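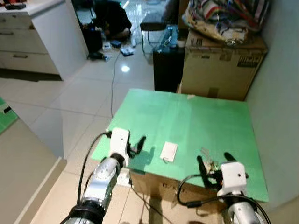 Home Articles Authors Supplement Contact

Proceedings > Learning from Demonstration > Paper 6 > Section 4

4. Collecting Demonstrations by Remote Control

4.1 Setup

Figure 1. Two-arm workspace for the small-object tasks, taken from the head camera. The keys lie near the front edge of the board, next to the right gripper. The white card with its metal ring lies near the center.

All demonstrations were recorded with the Tedia two-arm station. The operator holds one leader handle in each hand, and each follower arm copies the joint angles of its leader at 200 Hz. Opening and closing of the fingers is set by a trigger on the handle. No force is fed back to the operator, so contact has to be judged by eye. In an early trial we also moved the arms by hand with the motors released. We dropped this method for the two-arm tasks, as one person could not guide both arms and keep their own body out of the head camera view.

The work surface is a flat green board laid on a cardboard box (Figure 1). We did not fix the board in place or measure its height, and it was set up again at the start of each session. Objects outside the work surface were left where they were. Earlier policies trained on the Naidu set, where the background is a plain curtain, lost accuracy when moved to furnished rooms, and we wanted the training images to contain ordinary clutter.

4.2 Tasks and procedure

The small-object group has two tasks. In the first, one gripper picks up the keys and moves them to the far half of the board. In the second, one gripper holds the card by its ring while the other turns it over. Start positions were chosen by the operator within a hand's width of the last one. Keys are hard to grasp with parallel motion of the fingers: they slide over each other, and the grasp often takes only part of the bunch. Such attempts were kept if the operator recovered without outside help, and were marked as recoveries.

Three operators (Reddy, Chacko and Enriquez) recorded 3,561 demonstrations across all task groups. Each had practiced for about 400 minutes before any data were kept. Chacko had used the Piltumen handles before; the other two had not. Nair checked every recording for dropped video or joint readings and removed those with gaps longer than six control steps.

4.3 Labels

Start and end times were marked by the operator with a foot switch and later corrected by Mäkelä. The end of a key transfer was hard to place, as operators differed in whether they counted the release or the retreat of the arm. We use the release throughout. The Clernach recordings, made before this rule was set, were relabeled to match.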